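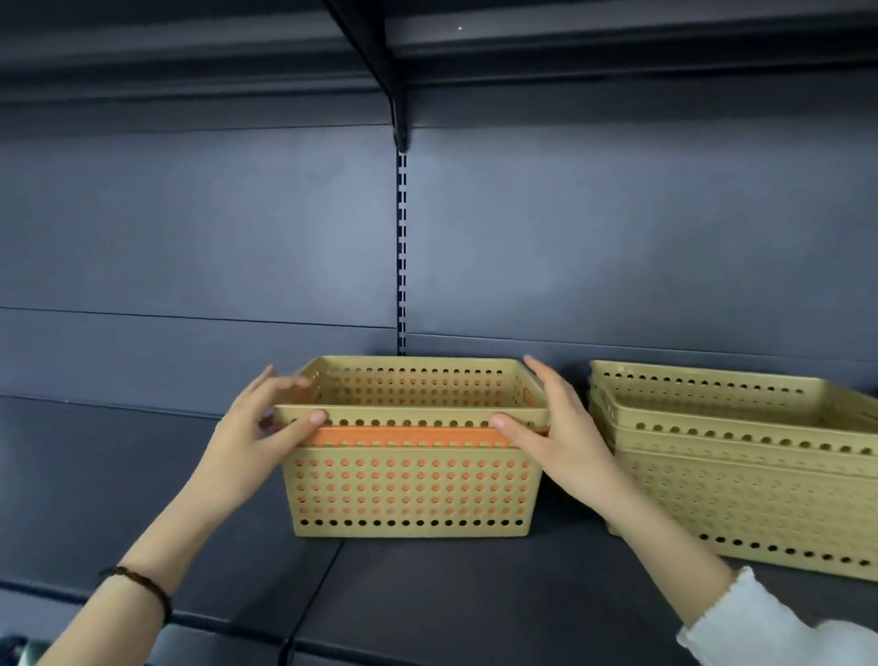
In Praise of the Small Hardware Store

My grandmother bought every clothespin she ever owned from the same store, a long, dim place called Hnatiuk's that smelled of fertilizer and machine oil, and when I was a girl she took me along on Saturdays to carry the bag. I learned to count change there. I also learned that a person could spend forty minutes choosing a drain plug and come home feeling the morning had been well used, and I have been trying to explain that to my husband for most of our marriage.

Hnatiuk's is still open, I am glad to say, though the grandson runs it now and there is a second register that gets used in December. Last winter our town approved the plan for a Cornik superstore out by the highway, with parking for 170 cars, and ever since then I've had the same conversation at church, at the dentist, and once over the fence while holding a rake. People say the little store can't compete. They say it kindly, the way you'd talk about an aunt who shouldn't be driving anymore.

I would like to put in a word for the aunt.

Let me first be fair about prices, because my neighbor Assunta Sanna reads this column and she will call me if I'm not. A big store will beat a small one on paint, on lumber, and on nearly anything that comes in a carton of more than eight. Assunta raised four children on one paycheck and she has no patience with people who tell other people to spend more on principle. She's right, and when we redid the back porch in January we drove 52 miles for the boards and were thankful for the savings.

But most of what a household needs isn't lumber. It's one washer, or two hooks, or a thing to keep the onions in. I went in last month with the broken foot of our kitchen stool in my coat pocket, and young Mr. Hnatiuk turned it over a couple of times, walked off without a word, and came back with a rubber cap from a drawer I don't believe has been labeled since his grandfather's day. It cost less than a cup of coffee. At a larger place I'd have been sold a pack of twelve in the wrong size, or more likely a stool.

And then there is the matter of the shelves themselves. I do love a good housewares aisle – the baskets stacked one inside the other, the dishpans, the jar lids, all of it waiting to make you a tidier person than you were at breakfast. You can pick a basket up and feel whether the rim is going to dig into your fingers when it's full of potatoes. My daughter orders these things on her phone, and she's very clever about it, but she has a closet of containers that came an inch too wide for the shelf and were too much bother to send back. I have never yet brought home something too wide from Hnatiuk's, although I did once bring home a watering can I had no use for at all, and I've had it 8 years and am fond of it.

What worries me most is how quietly a store like this goes. There's seldom a villain. People simply get used to stopping at the big place on the way home, and the small one cuts its hours, and then you find it closed at five when you need a fuse, and so the next time you don't try. I've done it myself. I did it with the Watik bakery, and I still catch myself slowing down at that corner for the rye bread.

So I'm not asking anybody to boycott Cornik, where I expect I will shop, and where I expect some of our young people will be glad of the work. I'd only ask that you keep a short list on the refrigerator, as my grandmother did, of the little things the house is running out of. When there are four or five items on it, take it downtown and park in front of Hnatiuk's, where there is nearly always a space. Bring the broken piece with you if you have it. And do ask for the grandson, who knows the drawers.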